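Art supply sorting, Skirusside branch

The spring stock check of drawing supplies starts Tuesday at the Skirusside branch. Crayons, markers and eraser caps go in baskets with slotted sides. Pencils are stored flat in trays. The last check listed 377 items, of which roughly a third were crayons.

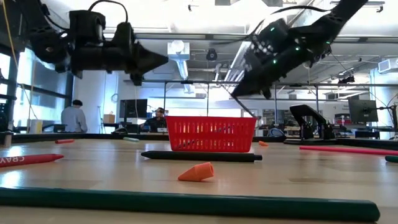 Crayons, eraser caps and a red basket on the sorting table.

Crayons shorter than two inches go to the Paredes branch for melting. Eraser caps that no longer grip a pencil are discarded. Label each full basket on the rim and leave it on shelf 3. Send counts to Olaia Cabello by 5 p.m.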